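Charging Desk Keeper, part-time
Skundari shared workshop and reading room
Reports to: Modupe Isah, house manager
Starts: June

We are looking for one patient person to take charge of the chargers.

Skundari is a shared building with 38 desks, 2 meeting rooms and a kitchen that smells of somebody else's lunch. People come here to write, draw, translate, mend things and stare at the wall in company. All of them arrive with a phone at nine percent. For years each desk had its own outlet and its own tangle, and members crawled underneath in good trousers to reach it. Last winter we moved most of the charging to one long table by the front window, which was meant to settle the matter.

The table now has a following. There are regulars. There are feuds. One member has been found asleep next to it. We would like the table to have a keeper before it has bylaws.

The centerpiece is a power strip with a koi on it, chosen by Fengying Han after she was told to pick up something plain. She has been asked to choose things more often since then. The strip has a white body and red sockets, and newcomers usually ask about the calligraphy before they ask where the bathroom is.
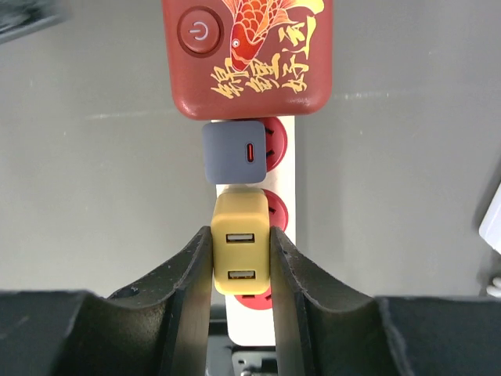

Members identify chargers by color, loudly and across the room, so a good memory for "the mustard one" or "the gray one, no, the other gray one" will take you far. We did try labels. The labels migrated.

What you would be doing

Setting up the table at 8:30 and putting it away at 6:00. Putting away means unplugging each charger by its body and never by its cable, wrapping the cable in the way you will be shown (there is a way, and it was argued over at length), and returning the lot to the drawer.

Keeping the lending book. Our members borrowed a charger, an adapter or a cable 3,772 times last year, according to Nazar Bondarchuk, who kept the book until now and is leaving us for a job with daylight. 222 of those loans came back late. You will be writing the reminders. Nazar's were short and slightly frightening, and we would be glad to see the tradition continue.

Making room. Chargers are sold in every shape except the one that lets you use the socket next door. A good part of the day goes on moving a wide one down a place so that a narrow one can go in beside it, then doing it all again when somebody leaves for lunch.

Minding the odds and ends. Things without a home drift to the table: blocks, stands, lids, boxes, bits of trim off something that nobody will own up to. Some get a band of something wrapped around one end so they can be told apart. If you are the kind of person who straightens other people's shelves, we will try to look grateful.

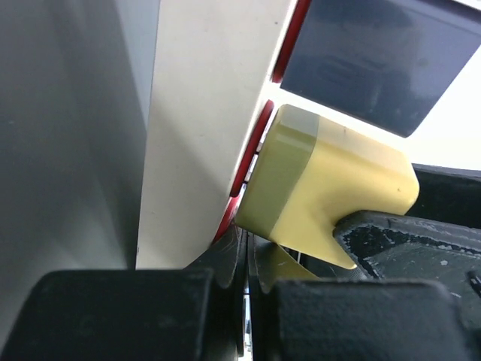 You will also do a slow round of the room after lunch to collect whatever has wandered off to the desks. Please be discreet. A member in the middle of a paragraph should not feel a cable leaving her laptop.

What we are after

Steady hands and a tidy streak. Some tolerance for being asked the same thing four times before ten. You need no electrical training, and we would prefer that you not open anything up. Anything cracked, buzzing or warm in a way you dislike goes straight into the bin marked Levchenko, which is the name of the repair shop up the street and no reflection on anyone.

You should be comfortable saying no. People will ask to plug in a kettle. One person will ask to plug in a foot bath – you will meet her in your first week, and she is very charming, and the answer is still no.

What we offer

Four hours in the morning and two at closing, with the middle of the day your own. A free desk for those hours, in the corner by the radiator. Coffee. Pay is hourly, on the same scale as the front desk, and Modupe will tell you the rate before you go to the trouble of coming in.

How to apply

Write to Modupe Isah, care of the front desk, with half a page on who you are and when you could start. Résumés are fine but they tend to get used as coasters. Please add a sentence or two on how you store your own cables at home. We can't check, and we will ask follow-up questions.

Shortlisted people will be invited for a trial hour at the table with Sena Baidoo, who runs the front desk. Bring your own charger.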